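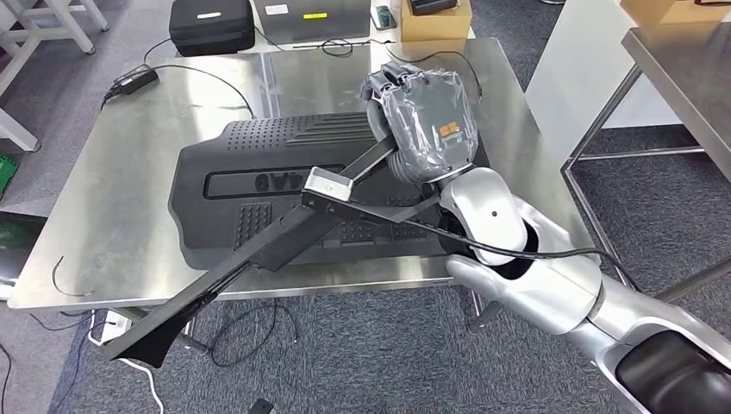

Figure 3. Black plastic panel with raised dots and ribbed grip areas, on a stainless steel table.

4.2 Surface texture and grip in shared kitchens

The second part of the study looked at how surface texture affects the way people carry trays and panels over short distances. Moulded plastic with raised dots or ribs (Figure 3) is widely sold as a non-slip material, but most published tests use dry blocks on a tilting board. We wanted to know whether people handling such items in the course of ordinary work would notice any difference.

Trials were held at two sites, the Trullach day centre and the Flindale school kitchen. Staff at both sites carried a smooth tray and a textured tray along a marked route of 15 metres, each loaded with 300 grams of dried beans in an open dish. Half of the walks were done with dry hands and half after rinsing under a tap. Gyu-bin Shin timed the walks and noted any change of grip.

With dry hands, we found no clear difference in walking time between the two surfaces. With wet hands, people slowed down on the smooth tray and shifted their fingers more often, mainly at the turn near the end of the route. The textured tray was carried at much the same speed in both conditions. Several of the Flindale staff said they disliked the feel of the ribs against the palm, and two asked to stop using that tray before the session ended. We kept their completed walks in the results.

Cleaning was a separate concern. The cooks at Trullach reported that flour and grease stayed between the dots after a normal wash and had to be brushed out. We did not measure this during the June trials, and the question of how quickly a textured surface loses its grip as residue builds up is left open. Morin's earlier wear test ran to 2,000 wash cycles but used clean water only, so it tells us little about kitchens.

One limit should be noted. The route was flat at both sites, while the older building at Petunby, which we had hoped to include, has a ramp between the kitchen and the dining hall. A slope would probably increase the load on the fingers, and the results given in this section should not be applied to ramps or stairs. Section 4.3 deals with handle shape.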